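3.2 The table and the toys

I wanted a dull table for this part of the study, and I got one. It's cream, with plain white walls meeting at the corner behind it, and the only thing I kept on it between rounds was a white plastic tray with a raised rim (Figure 4). 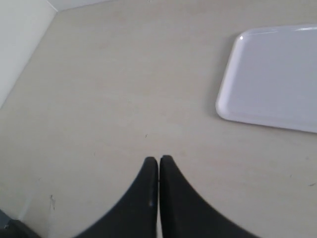
Evelien Maes thought the tray should go altogether, as people start tidying the minute they see one, and she'd lost a good part of her Onamow sessions in August to exactly that. Fair point! I kept it anyway, but I did start noting down when people tidied, and 5 of our 413 rounds were dropped for it.

The hoop was the bit everyone liked. It's a toy one with a thin red rim, fixed to the wall

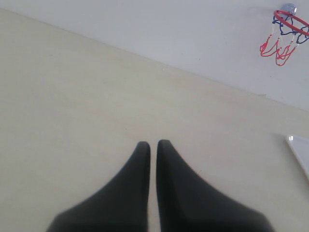

and I put it up myself after trying two other spots at Skirkow (too high, then much too near the door). People came over to it without being asked, which saved me a lot of explaining.

For the ball I went with a small orange one with the usual black seams.

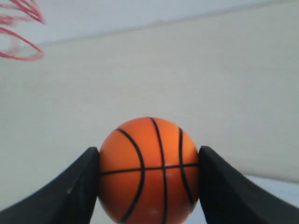 Jelle Prins had suggested plain foam balls, and we did try them, but they got called all sorts of things in the talk-aloud part. With this one people just said "basketball" and got on with it.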